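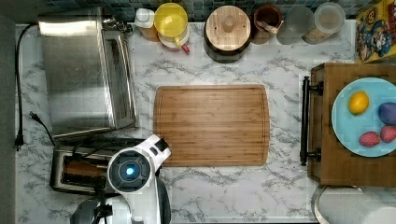

Lastar Two-Slot Toaster, Stainless Steel

The Lastar is a compact two-slot toaster in a stainless steel housing, supplied by Kotulska for domestic kitchens and staff kitchenettes. The body is a plain rectangle with the slots running lengthwise, so it can be placed parallel to the wall or turned end-on beside a toaster oven.

Specifications
Colour: stainless steel
Slots: 2
Slot width, self-centring: 22 mm to 34 mm
Cord: black, fixed
Crumb tray: removable, rear access
Warranty: 24 months, parts and labour

Placement
Stand the toaster on a level, heat-resistant surface. Stone and tile are suitable; check with the manufacturer before using it on a laminate or marble-patterned finish. Leave the space over the slots open and do not operate it under a low shelf - the exhaust heat rises straight from the bread. Keep the cord clear of the housing and of any toaster oven nearby.

Cleaning
Unplug and allow to cool. Empty the crumb tray weekly. Wipe the housing with a damp cloth in the direction of the grain. Do not use steel wool or chlorinated cleaners.

Spare crumb trays are stocked by Waweru. For trade orders, contact Irfan Tarar at Kotulska.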